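3.2 Handsets and work surface

The handsets came from the Farnus returns store and were drawn from a batch of 183 logged in June. We kept only dark-faced phones, the kind that are hardest to tell apart once they leave their boxes. Sorting took place on a marbled top -- a busy pattern, close to that of many kitchen counters.
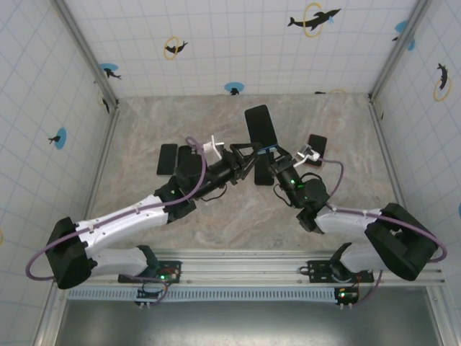
Figure 2. Five dark phones on the marbled top, one of them raised.

Coloured edges proved the most useful cue. Model names were recorded on paper and played no part in the sort. Where two handsets had the same black face, a rim or case in another colour was enough to separate them, and we noted it in the log under "trim".

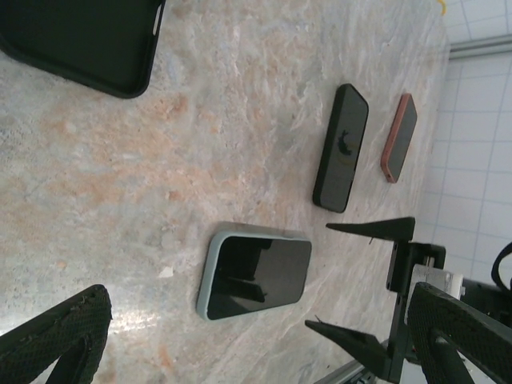 Figure 3. Trim colours: salmon-pink or coral beside black, with pale mint-blue nearer the front.

Handsets were taken up singly and checked against the log before being put away. A phone held upright shows its outline more plainly than one lying flat, and outline was our second cue after trim.

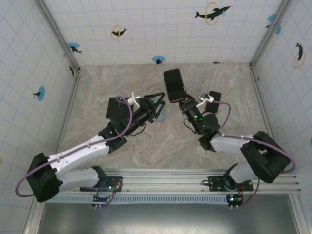

Nga Cao, commenting on a draft of this section, wrote that trim should not be trusted alone, as cases get swapped before a phone is returned and the log then describes the case and says nothing of the handset.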